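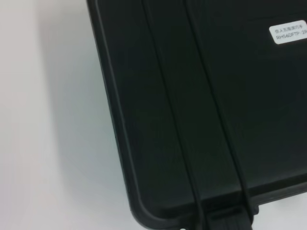
Kinga, I've been meaning to answer you since the weekend, so apologies for the wait, and hello to everyone else who's been following the accordion saga. I'm firmly in the camp that says a reed instrument should travel in something hard. My own pick is a big black hard-shell, matte plastic with a rounded lip running along the edge of the lid, and having lugged accordions through a lot of Ontario winters in soft gig bags before I came round, I can tell you my shoulders miss the bags but my bass reeds do not!

On 11/29/22, Kinga Kovács wrote:
> Hi all, I'm bringing my 72 bass home from Thunder Bay in December
> and I'm torn. The bag it came with has backpack straps and fits in
> the car beside the kids. But it'll be sitting in an unheated trunk
> for part of the drive. Do I need a proper case? And what do people
> do about the dry air once it's in the house? Mine has started
> to wheeze on the low F and I'm getting nervous.

The trunk first. Please don't, if you can possibly help it. The wax that holds the reed blocks in goes brittle in the cold, and one good pothole can pop a reed plate right out. Ask Lakmal Ekanayake, who had ten of them rattling around inside his old Italian box after a trip to Sudbury (he fixed them himself at the kitchen table, with beeswax and rosin and a fair bit of swearing). If it has to be the trunk, wrap the case in a wool blanket, and when you get home leave it latched in the front hall overnight. I know you'll want to play it. Leave it anyway. Mine gets the full 24 hours when it's really bitter out, and my husband steps over it in his socks and grumbles.

Stand it on its feet, too, the way it sits when you're playing, so the valve leathers hang as they should. I used to lay mine flat behind the chesterfield and wondered why the right hand sounded like a goose.

As for the house, we heat with a forced air furnace and it's like living in a toaster by February. I keep a little clay humidifier in the case, the kind guitar people use, and top it up when I remember. Hưng Võ swears by half an apple in a sandwich bag with holes poked in it. I tried that one year and forgot the apple. I don't want to discuss it.

Your wheezy low F could be a leather that's curled, or just a bit of fluff under the reed. Try playing it hard in both directions, bellows open and closed. If it only wheezes one way, it's probably the leather on that side. Anything past that I'd leave to a repair person, especially if you paid anywhere near the $3000 I've been seeing for decent 72s lately. Yikes.

Oh, and does anyone still have the second accordion part for the Chu waltz? I have pages one to three and page 4 has wandered off. I suspect it's in Thắng's music bag, under the thermos.

Cheers, and drive safe, Kinga,
Marg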